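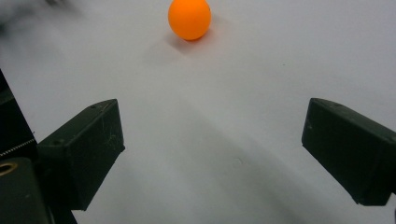 By Mirjam Fankhauser | Student project report | Tue 14 September

When I signed up for the Remeo project in August, I thought the hard part would be the learning code, and I had a whole shelf of reading lined up for it. Most of my summer went into a ping-pong ball instead, and I have grown very fond of it!

My question was a small one. If you teach a robot to pick things up from recordings made with a hand-held gripper, does it matter how far away the recording starts? My supervisor's older set, Zostomar, has nearly every recording starting with the fingers almost around the object. I wanted to know what happens when the ball is still well out ahead, with the fingers wide open and a good stretch of bare tabletop to cross first.

I recorded 730 pickups in all, on a pale, plain surface with an orange ball, so that finding the ball would be the easy part and the approach would be the thing we were testing. I threw out the ones where I bumped the ball before closing (there were a lot of those in the first week – a ball is a very unforgiving thing to nudge). From what remained I built 2 training sets of 291 recordings each, one with near starts and one with far starts, and trained the same small network on both, with the same settings.

The far-start network did better when the ball was placed away from the gripper, as we had hoped. It also held up nicely on close placements, and I was really pleased about that, as I had expected to lose something there. The near-start network tended to close its fingers too early, sometimes with the ball still out of reach, and then it would just sit there holding nothing.

Shadows gave me more trouble than I had planned for. The gripper throws a big soft one over the table, and the ball has its own as well. On the 8 trials I ran with the lamp moved to the other side, both networks drifted sideways on the way in. I would not read too much into so few trials, but I would love for the next student to move the lamp between recordings from the very start.

My notes and the trimmed recordings are in the Ghauri folder on the lab drive, along with the list of the ones I threw out and why.

We use cookies to remember your preferences and count visits. Accept all | Manage settings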